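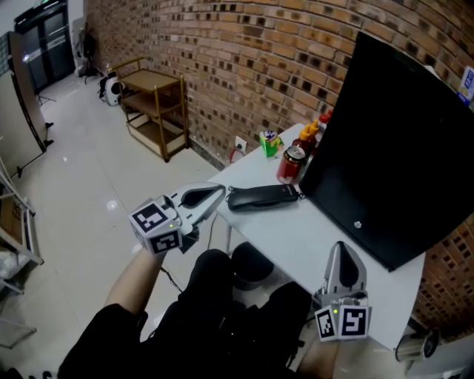 ## Tracking talk - notes, 15 min slot

- open fast. thank Aoi Nakajima, skip the bio
- who's used Bindeck? hands up. ok
- the job: two hand-held grippers, each with a white marker cube, 6-DoF pose for both, at once
- why markers: cheap to check. tag gives you a pose you can argue with
- phone handset on the table = grasp target. long, black, low. depth hates it

## Where the pose goes wrong

- one tag face in view - pose flips. two faces, flips mostly gone
- SLOW DOWN. say the flip thing twice
- wide lens: straight stuff bends. calibrate out to the edge or the far gripper's tag drifts outward
- clocks. Sitano stamped frames on arrival, not on exposure. Idris Gronow found it, 50 ms off between left and right
- fix = stamp at the driver, then resample both hands to 100 Hz
- also glare from ceiling tubes, tag whites blow out. lock the exposure, dont let it hunt

## Planner side

- Bhutto takes the two tracks, smooths, checks reach, throws out what the arms can't do
- 1,943 episodes in, 300 rejected. most are wrist limits, some are bad tracks
- Kiyoshi's plot goes here (if the projecter works)

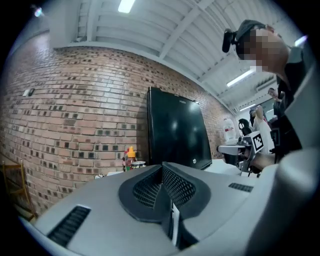 **What do you do when the tag drops out mid-grasp?**
Coast on the IMU for up to 300 ms, then mark the gap and let the planner skip that piece. We don't fill in longer ones.

- last slide: repo link, then stop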